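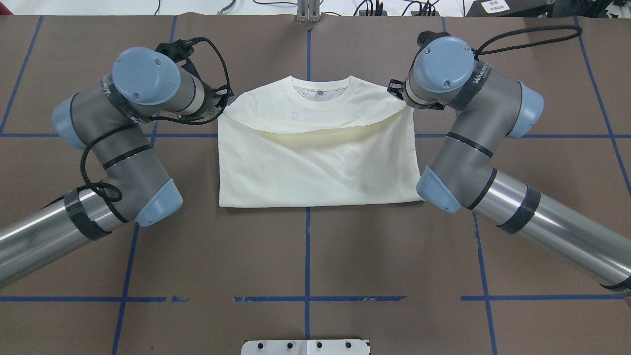 Figure 2. T-shirt on the taped work surface, fold in progress, both grippers at the collar end.

Section 4: Setting up the folding routine

These notes replace the folding pages in the Vorora kit manual, which Trillier wrote before anyone had to use them. Where the two disagree, go with these. Last checked by Naveen Bansal on 21st March.

Before you start

The box says "folds any garment." We have had decent results with plain short-sleeve t-shirts and poor results with nearly everything else. Start with a t-shirt.

1. Press the stop button and check that both arms hold still. Do this each time you power up, even if the screen says Ready.
2. Lay the shirt flat on the brown surface with the neckline at the top. Line up the collar with the centre tape line.
3. Smooth out big creases by hand. The manual says the arms will do this. Ours never have.
4. Check that the cables hang in open loops and can't snag on the joints or the shirt.

CAUTION: Keep hands off the work surface once the arms are live. The grippers close without any warning sound.

Running a fold

5. Choose Shirt, then Short Sleeve. Leave Auto Detect off - it took a grey tea towel for a hoodie.
6. Set speed to 40. The factory setting is 90, fine for a sales demo and too quick for thin cotton.
7. Press Start and watch the first fold. A few soft wrinkles are normal. If a gripper misses its corner, stop and go back to step 2.
8. When the arms return to rest, press Stop before you lift the shirt.

NOTE: Error 997 means "garment lost," according to the manual. We have seen it come up with the shirt in plain view. Clear it and run the fold again. If it comes back twice, redo the calibration in Section 3.

NOTE: The Jorkska add-on is sold as a cure for missed corners. Tsion Wolde is trying it until May. Hold off buying one until her results are in.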